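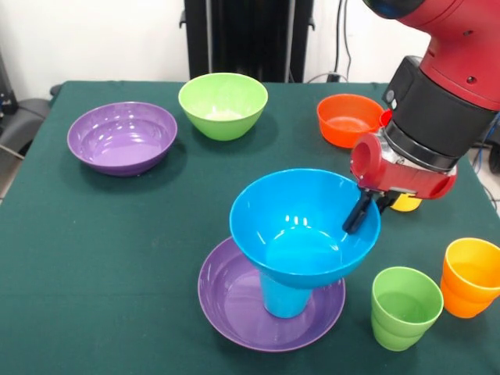 **Arm keeps dropping or tipping bowls when it lets go – gripper or code?**

I've been putting together a tabletop arm in the spare room since January. The job I've set it is stacking kids' plastic dishes: plate, cup on the plate, bowl on the cup. Picking up is fine. The bowl goes wrong at release. One finger stays against the inside of the rim as the jaws open and it drags the bowl sideways, so the cup goes over as well.

Things I've tried:

- opening the jaws slower
- lowering the place height by 2 mm
- a heavier cloth on the table so the plate doesn't creep

Jaws open to 28 mm at release. Payload is nowhere near the limit. I'm running the Vuno controller with stock firmware and I'd like to keep it that way if I can. Cups and plates on their own give me no trouble.

Posted by **Westitz**

---

**kumarasinghe** wrote:

You're moving up before the jaws have finished opening. Check whether your open command waits for the move to finish or returns straight away. On mine it returned straight away, and I needed a pause of 320 ms before the lift. I started at 200 and it still caught now and then.

The other thing is which way the jaws open. If one finger is inside the rim and one outside, the bowl has only the wall thickness to play with, and any error in the wrist centre pushes it over. Before you lift, shift the wrist a couple of millimetres toward the centre of the bowl so the inside finger comes off the plastic. Then go straight up. If your jaws don't open evenly, measure how far each finger travels and correct for the difference.

Your 28 mm is also more than you need for a rim that thin. The wider you open, the more likely the outside finger is to hit something next to the stack.

---

**dellard_shed** wrote:

Put some rubber on the fingers. Worked for me.

---

**Westitz** replied:

It was the open command, it doesn't wait. I put in the pause and the small sideways shift and did a run this arvo with no tips. Haven't tried the rubber – I'd have thought it would grab more on the way out. Will log a longer run once I've sorted the wrist offset, which is out by nearly 2 mm.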